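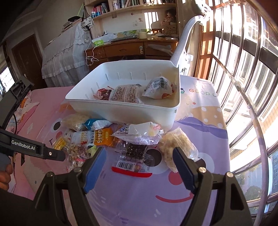

Figure 1. Hand-held gripper at the snack table, with the bin at the back.

Vestora Project, interim report, 18 July 2026

1. Purpose

The project compares two finger settings on a hand-held gripper used to record packing motions. The recordings will later drive the Tazi arm in the Finivthorpe lab. Setting A uses the standard closing force. Setting B closes more softly and stops earlier.

2. Setup

Packaged snacks were chosen because their wrappers vary in stiffness. Each pick starts with open jaws and ends with the item released in the white bin. We planned 300 picks per setting and kept the same operator for both. Picks with a visible slip were logged as failures, even if the item reached the bin.
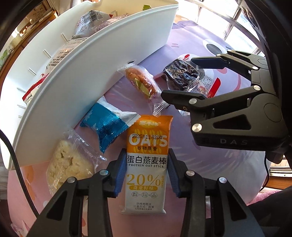 Bars were the easiest class under both settings – the flat sides give the blue pads a full contact area. Pillow packs were harder. Under setting B, 28 picks failed, and over half of those were bags gripped near a sealed end.

3. Camera view

The wrist camera must show both pads and the target until contact. Large bags hide smaller items behind them, so the approach angle matters more than we assumed. 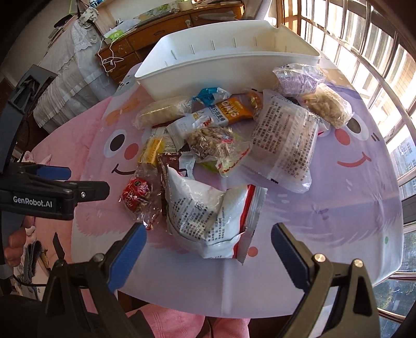 Setting A is kept for the next round. Mindari, our labeling script, still marks some half-closed jaws as closed – this has to be fixed before the September recordings. Pad wear was not measured.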